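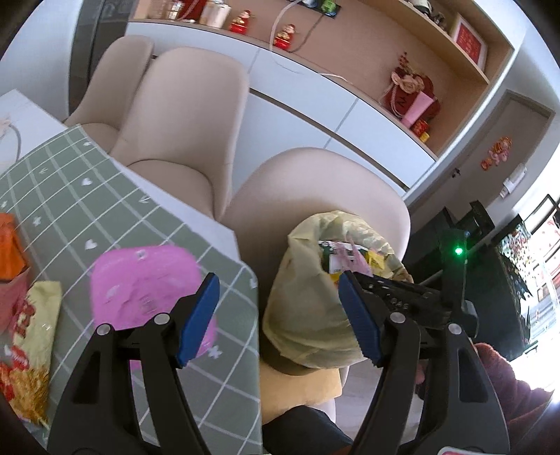
Home | Our Work | Reports | Get Involved | Contact

16/06/2018
By Shiela Espiritu

Hi Kristine,

You asked for the long version this time and not the two-line email, so here's where the Agbayani oral history project stands at the end of our second grant period. I'm sending the spending sheet separately because every time I paste it into a letter the columns fall apart.

The short answer is that we're on track with the interviews, behind on the transcripts, and very happy with the listening evenings. The money is fine. I'll go through it in that order, more or less.

Interviews

We finished 11 full interviews this period, all with people who lived or worked on the Agbayani blocks before the cannery closed. Edgardo Saludo did most of the asking. He grew up two streets over and he's wonderful at it - he lets people sit quiet for a good long while, and then they say the thing they came to say. I still jump in too early. I've listened back to myself and winced.

The stories are going in directions we didn't plan for. Our application talked a lot about work, shifts and wages, and we do have plenty of that (the retired line workers could tell you the price of a pair of rubber boots in any year you like). But what people really want to talk about is getting home from work. Who walked with whom, which porch had the radio on, who owed who a bag of rice. One woman spent most of her interview on the bus that used to run along the water and the driver who would wait for her sister. I've stopped steering people away from this. I'd like to add a "getting home" section to the final collection, and I hope you'll be OK with that since it isn't in the original outline. It wouldn't cost anything extra.

Two people we had lined up decided against being recorded. Both were nice about it. One of them lent us a shoebox of pay slips and dance tickets to scan, and those scans are done and labeled, and the box has gone back to her. The other may change his mind, and I'm leaving him alone until he calls.

Transcripts

OK, the bad news. We promised you full transcripts of everything by now and we have about half of what I wanted. I underestimated how slow it is when people switch between languages in the middle of a sentence, which nearly all of our speakers do. Rommel Soriano handles the Ilocano and Tagalog parts and he is careful to a degree that makes me want to hug him and also hurry him up. He won't guess at a word. If he can't make it out, he calls the speaker's family and asks.

We tried a piece of software called Skiltus on the English stretches to see if it would speed things up. It was so-so. It did a clean job with one voice in a quiet room and made a complete mess of anything with a fan going or two cousins talking at once. I've canceled it. Rommel now does a first pass by ear, I check the English against the recording, and then a family member reads the whole thing before we call it finished. That last step added 3 weeks to the first batch and I still wouldn't skip it. One family caught that we had the wrong brother leaving for Alaska!

My new date for the full set is the end of next March. I know that's later than the plan says. If you need me to fill out a change form, please send me the current one - the one I have still has your old office address on it.

Listening evenings

These have been the best part, and I'm so glad you pushed us to include them. We held 2 this period, both in the back room at Prarkine Hall. We play short clips, ten minutes at most, then turn the lights up and let people talk. At the first one I had a whole set of discussion questions printed out and never got to use them. People were already turning around in their chairs to argue about where the barber shop had been.

The second evening had a younger crowd, which I'd been hoping for. Do-yoon Ha brought his whole high school media class, and four of the students have asked if they can learn to record. We've started them on the small recorders, practicing on each other and on whatever grandparent will hold still. They're picking it up fast. They also told me very kindly that our flyers look old, so they're making the next ones.

Things I'd do differently: start half an hour earlier (the bus home is a problem for the older folks), and get a better speaker. The one at the hall buzzes on low voices and we lost most of Mr. Dumlao's punch line, which he then had to stand up and deliver in person. It got a bigger laugh that way, but still.

Money

We've spent $3,565 of this period's grant. The biggest chunk is Rommel's hours, then the gift cards we give each speaker, then hall rent. Equipment came in under what I budgeted because Cuvonik, the camera shop on Second, sold us the recorders at the demo price. I'd like to move what's left on that line over to transcription, where you can see we need it. I haven't touched it and won't until I hear from you.

Travel is nearly zero. Edgardo refuses to put in for gas no matter how often I leave the form on his desk.

What's next

Six more interviews are booked, including a married couple who want to be recorded separately and then hear each other's, and I can't wait for that one. We've got another listening evening planned for the fall, and I'd like the students to pick the clips. Rommel is putting together a spelling list for place names and nicknames so that all the transcripts match. I also need to sort out where the finished recordings will live. The county library is interested but wants us to use their release form, and it's four pages long and reads like a mortgage. I'm going to ask them if there's a shorter one. If your office has dealt with this before with other projects, I'd love a copy of whatever they used.

Three things I need from you, when you get a minute: a yes or no on the new transcript date, a yes or no on moving the equipment money, and your thoughts on the "getting home" section. Phone is fine for any of it. I'm at my desk most mornings, and if I don't pick up, try Edgardo's line and he'll come find me.

Thanks so much for all of it,
Shiela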